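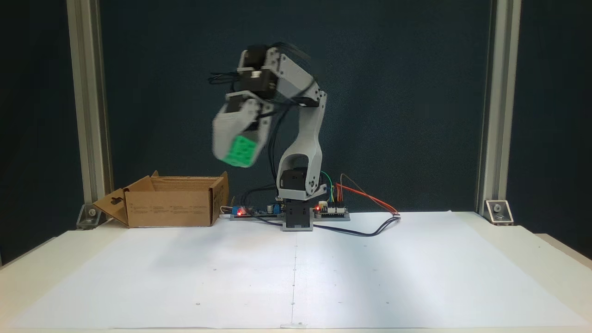 Stativance Warmhalte- und Dosierofen für Aluminium-Sandguss und Feinguss

Der Stativance ist ein widerstandsbeheizter Warmhalteofen mit pneumatischer Dosierung für Gießereien, die Kleinserien und Mittelserien in Aluminiumlegierungen abgießen. Die Schmelze wird über ein keramisches Steigrohr aus dem unteren Drittel des Bades entnommen. Oxide an der Badoberfläche gelangen dadurch nicht in die Form.

Aufbau
Geschweißtes Stahlgehäuse, mehrlagige Isolierung, Wanne aus monolithischem Feuerfestbeton. Die Heizstäbe liegen in Schutzrohren oberhalb des Bades und lassen sich bei gefülltem Ofen einzeln tauschen. Reinigungstür seitlich, wahlweise links oder rechts angeschlagen. Der Einfülltrichter ist mit einer Aufnahme für Schaumkeramikfilter versehen.

Technische Daten, Baugröße 400
Nutzinhalt: 400 kg Al
Badtemperatur, max.: 789 °C
Dosiergewicht: 4 bis 70 kg
Steuerung: Altov, Bedienpult schwenkbar
Füllstandsmessung: kontinuierlich, berührungslos
Steigrohr: Siliziumnitrid, gesteckt

Dosierung
Der Druckverlauf wird während des Gießens laufend an den Füllstand angepasst. Gießkurven werden je Modellnummer abgelegt und beim Formenwechsel aufgerufen. Bei Feingussschalen mit dünnen Querschnitten kann der Anlauf getrennt von der Hauptphase parametriert werden. Eine Restmengenmeldung sperrt den nächsten Abguss, wenn der Badinhalt für das hinterlegte Dosiergewicht nicht ausreicht.

Inbetriebnahme und Wartung
Vor dem ersten Füllen ist die Wanne nach Trockenkurve zu sintern; die Kurve liegt der Betriebsanleitung bei. Bad täglich abkrätzen, Türdichtung wöchentlich prüfen. Magnesiumhaltige Legierungen nur mit Auskleidung Typ M. Thermoelemente sind Verschleißteile und von der Gewährleistung ausgenommen.

Optionen
Impellerstutzen für Spülgasbehandlung
Beheizte Gießrinne, Fabrikat Lamrani, gerade oder abgewinkelt
Fahrgestell mit Spurkranzrollen
Datenschnittstelle für die Chargenrückverfolgung

Lieferung ab Werk Rornasthorpe, unverpackt auf Transportrahmen. Steigrohr und Heizstäbe werden getrennt versandt. Ersatzteilanfragen bitte mit Angabe der Baugröße und der Ofennummer (Typenschild neben der Reinigungstür).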